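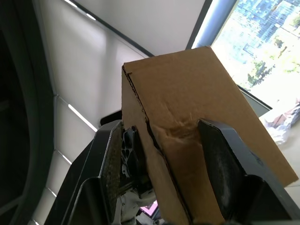

Two Arms and a Packing Bench: What Automation Changed at Giraldo

Kibet Mutiso
Work and Technology module, final project report
Amside College

1. Introduction

Giraldo is a returns firm in Amside. If you buy a lamp online and decide you hate it, there is a fair chance it comes back to Giraldo, where someone opens the box, looks at the lamp, decides whether anyone else could be persuaded to love it, and puts it back in a box. The firm handles goods for several shops and has its packing room on an upper floor, with large windows and a goods lift that everyone talks about as if it were a difficult relative.

In the spring the firm put a pair of robot arms on one of its packing benches. They were supplied by Runeteck, along with a piece of control software called Dunder. The staff use that name for the software, the arms, the bench they stand at and any problem in the building after lunch.

My question was a simple one: what does this change for the people who did the job before, and who are still there doing it? I had expected to write about job losses. I have ended up writing mostly about cardboard.

2. What I did

I spent my placement weeks at Giraldo, finishing in July. I watched the bench on both the early and late shifts, did the packing work myself for part of each visit (badly, by general agreement), and talked to the people who work there. I interviewed five packers, the shift lead and the technician who comes in from Runeteck. They were promised that they would not be named, so I refer to them by job. Where two packers said opposite things I have put in both.

I also kept a log of boxes. Over the placement I followed 217 of them through the robot bench and wrote down what happened to each: whether a person had to step in, why, and what state the box was in afterwards. My supervisor wanted a bigger sample. My supervisor has not stood next to the bench with a clipboard.

3. The work before

Returned goods arrive in whatever the customer had to hand. Sometimes this is the original carton, opened neatly. More often the carton has been opened by someone in a hurry, closed by someone in a temper and sent through the post twice.

A packer at a manual bench takes the box, opens it, removes the contents, checks them and makes a decision about the carton. Can it be used again? This sounds like nothing. I timed it and it takes a good packer hardly any time at all, but a lot goes into it. They press the corners. They run a thumb down the edge. They look at the flaps and give the whole thing a small squeeze between both palms, and then it goes to the left or to the right. When I asked one packer how she knew, she said, "It feels like a box or it feels like a biscuit." I wrote this down as a finding and I still think it is the best one in the report.

The target on a manual bench is 60 items an hour for small goods. Most people meet it. The ones who go over it do not like to be seen doing so, in case it becomes the target.

4. The work now

The idea behind the robot bench is that the arms take over the lifting, turning and holding, and the person does the checking. One arm brings the box in and the other deals with the flaps. The packer stands at the side, takes out the contents, checks them and confirms the result on a screen. Then the arms close up the carton or put it aside for scrap.

When it goes well it is pleasant to watch. When it goes less well, the cause is nearly always the cardboard. A new carton is stiff and square and the gripper holds it without fuss. A carton that has had a life is soft in places, and you cannot tell which places by looking. The gripper closes, the side goes in, and you have a dent where the pad was and a split down the edge that may or may not have been there before. A packer's hands would have noticed the give and eased off. The gripper has been told how hard to hold and it holds that hard.

Runeteck's technician was very fair about this. He said the force setting is a compromise: too low and boxes get dropped, too high and they get crushed. During my placement it was changed several times. After each change the shift lead wrote the new setting on a strip of tape and stuck it to the side of the bench, underneath the old ones, so that by the end the bench had something like geological layers.

Of my 217 boxes, 100 went through with nobody touching the carton at all. I was rather impressed by that and so was the technician. The packers pointed out that this left 117. Those ranged from a quick nudge to a complete rescue, in which the arms are paused, a person takes the box out, does the whole job by hand and puts it down where the arms would have put it. Dunder then records a successful cycle. I asked whether this bothered anyone. The shift lead said that it was a very successful machine on paper and that the paper was recycled cardboard too.

Flaps are the other trouble. People have strong feelings about flaps. A flap folded inward is easy for a person, who hooks a finger under it and pulls.
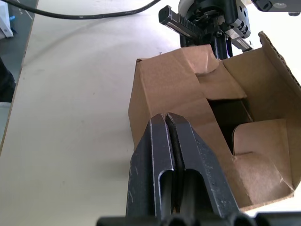
For the arms it is a puzzle each time, particularly if the crease has gone and the flap will bend anywhere along its length. One packer had got into the habit of standing every inward flap up before the box reached the arms. It isn't in the procedure. It takes a second or two, and my log shows far fewer stoppages on her shifts. When I mentioned this to the shift lead, it turned into an instruction for everybody within days, and I was not thanked by the people it was given to.

5. What has changed for the packers

5.1 The body

Everyone I interviewed agreed that the robot bench is easier on the back and shoulders. Two of the packers had had trouble with their wrists and asked to be put on it for that reason. One of them said she could now go home and peel potatoes, which she had given up. This is a real improvement, and it should not get lost among my remarks about flaps.

It is harder on the feet. At a manual bench you shift about all day. At the robot bench there is a marked place to stand and a stool that is slightly too low to see the screen from. The stool has been reported.

5.2 The pace

I had read that automation speeds people up. Here it has made the work uneven. There are stretches when the arms run smoothly and the packer has little to do between checks, and then three bad boxes come in a row and they are doing their own job and the machine's too. Several people said the quiet parts were more tiring than the busy ones. You can't chat properly, because you are listening out for the sound of something going soft in the gripper. (There is such a sound. After a week I could hear it from the kettle.)

The manual benches face each other. The robot bench faces a wall of its own equipment. The two packers who like working alone love it there. The other three take it in turns and count the minutes.

5.3 The skill

This was the part I found hardest to write up. The judgement about whether a box is sound used to belong to the packer and was never written down. It was part of being quick. Now it has been split up. The arms have already squeezed the box before the packer gets near it, so by the time a person decides whether the carton can be used again, the question has sometimes been answered for them.

New starters feel this most. One packer joined after the arms arrived and was trained on the robot bench first. He was good at the screen and knew all the stoppage codes, and when he was moved to a manual bench to cover a holiday he was slow, as he had never learnt the thumb-down-the-edge business. The older hands taught him in an afternoon. They enjoyed it a great deal and he says he did too, by the end.

On the other side, some people have gained skills. Two packers now do the first line of fixing: clearing jams, cleaning the pads, restarting the second arm when it sulks. They are not paid any more for it. The manager told me this was "under review", and the packers told me what they thought of that in words I have left out.

5.4 The jobs

No one had been let go when I finished. One person who left in the spring was not replaced. The manager says the two facts are not connected and the packers say they are. I have no way of settling it from where I was standing, which was mostly in the way.

6. Problems with this study

My log is a small sample from one bench in one building. Bad boxes come in batches, depending on which shop has had a sale, so a different few weeks would have given a different result. I also could not always tell whether damage was done by the post, the customer or the gripper, and I put those down as "unclear", which became the fullest column. People were probably more careful while I was watching, apart from the late shift, who forgot I was there.

7. Recommendations

Giraldo should sort soft cartons out before they reach the arms. The packers can do this by hand in a moment and several offered to show me how.

Dunder should have a way of recording that a person took over, so that the figures sent upstairs match what goes on at the bench.

New starters should spend their first weeks on a manual bench.

The two packers doing repairs should be paid for doing repairs.

Somebody should buy a taller stool.

8. Afterword

I sent a draft of this report to the shift lead for checking. She corrected my account of the goods lift, which I have since cut down to one sentence, and asked for a copy of section 7 to pin up by the kettle. The technician asked for the log. He is going to try a lower force setting on the older cartons, so there will be another strip of tape.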